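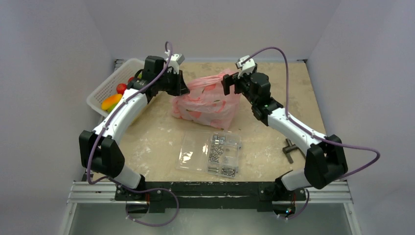

White basket and pink plastic bag

Does The Plarndale Spindle get better after the ball chapter?
Posted in Reading Help > Fairytale Retellings

Mawar Pangaribuan
I'm on page 200 of 401 and ready to give up. The cover copy promised a Sleeping Beauty retelling "with teeth" and so far I've had one biting remark from a duchess. The heroine pricked her finger in the prologue, didn't fall asleep, and has been walking to the city of Trirngate ever since. I keep being told the curse is spreading. Where? Everyone she meets seems fine. The innkeeper was fine. His goats were fine.

My sister says it all pays off, but she said that about the series with the frost dragons and I still want those evenings back. I don't mind slow books. I do mind a book that hides its plot and calls it atmosphere. So is there a point where it picks up, and can I skip to it without getting lost? Mild spoilers are OK. Please don't tell me who the spinner is, although I have a guess and I bet it's the godmother.

Berkay Bilgin
Depends what you mean by better. I've read it 2 times, the second only to check whether I'd been unfair, and I'd say I was slightly unfair.

The ball is the low point. It runs for most of three chapters, and the only thing in it you need is the conversation on the stairs between Kolo and the old clockmaker. If you read that, you already have what matters. After she leaves the palace there's a long carriage ride you can skim. Start paying attention again when they reach the gates of Trirngate and the bells are wrong. From there the curse is a real thing with rules, and you find out why the innkeeper seemed fine. He wasn't. Go back and look at what he keeps saying about the time of day.

I wouldn't skip straight to the end, which is what I'd normally tell people to do with a book this size. The last 100 pages lean hard on a promise Kolo makes in the city, and without it her choice looks silly. It looked a bit silly to me anyway – she has a perfectly good knife and doesn't use it – but less so the second time.

As for "with teeth", I think whoever wrote that was describing another book. There's one nasty scene with the seamstresses and a bad death near the river. The rest is sad more than dark.

I won't comment on the godmother.

thimbleandthorn
its so good keep going!! the ending made me cry on the bus. also you should read the Akbulut books if you like this, same vibe but with witches

Mawar Pangaribuan
Thanks, Berkay. I went back to the innkeeper and all right, he does say it's almost supper in both scenes, and one of those is at breakfast. I'd put it down to bad editing. I'm still not sure a reader should have to guess which mistakes are on purpose.

I'll give it until the bells. If she's still walking after that, it goes back to the library.

@thimbleandthorn, are the Akbulut ones finished? I'm not starting another series where the last book has been "coming in October" for years.

thimbleandthorn
um there's more than one series? the witch one is finished i think. the one with the lighthouse isnt

Berkay Bilgin
The witch one is finished if you count the last book as an ending. I don't, but people I trust do. Get the first from the library before you buy anything.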